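The Signal Shed at Tustelwood

Gladys Huanca had been a recruiter for the Vondar coast guard for 4 months, and she loved it more than any job she'd ever had. She loved the folding table. She loved the pens. She even loved the flag that fell over whenever the door opened.

"You're going to wear yourself out," said Nuanchan Wattanapong, who had signed up 30 years ago and was now a chief petty officer with bad knees. "It's Tustelwood. They fish, they marry, they fish some more."

"They have phones, Chief!"

And that was the whole plan, really. Headquarters had sent down a memo telling every station to start posting online, and most of the stations had put up one picture of a boat and gone back to lunch. Gladys had read the memo twice on the bus and missed her stop.

She posted the sunrise from the signal shed. She posted the chief teaching knots, just her hands, fast as anything, with the radio muttering behind her. She posted the engine room of the old cutter Sisuton and asked people to guess what every pipe was for, and oh, the arguments! Retired mechanics from Nakpan were up past midnight fighting over a bilge valve.

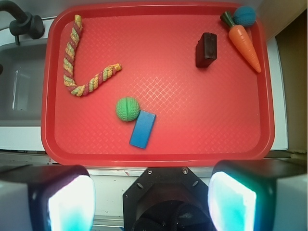

By September the page had 600 followers, in a town with hardly more people than that. The colonel in charge of recruitment called to ask what she was spending on ads.

"Nothing, sir. It's mostly the valve."

There was a long silence on the line.

The first one through the door was Nipon Boonyarit, nineteen, so nervous he knocked the flag down himself and then stood there holding it like he'd been asked to. He wanted to know if the knots were hard. The chief looked him over, pulled a length of line out of her pocket and pushed a chair toward him with her foot.

"Sit," she said. "Left over right."

Gladys grabbed the forms, dropped them, grabbed them again. Outside, 2 more kids were leaning their bikes against the shed and pretending to look at the water, and she was already waving at them through the window with both arms.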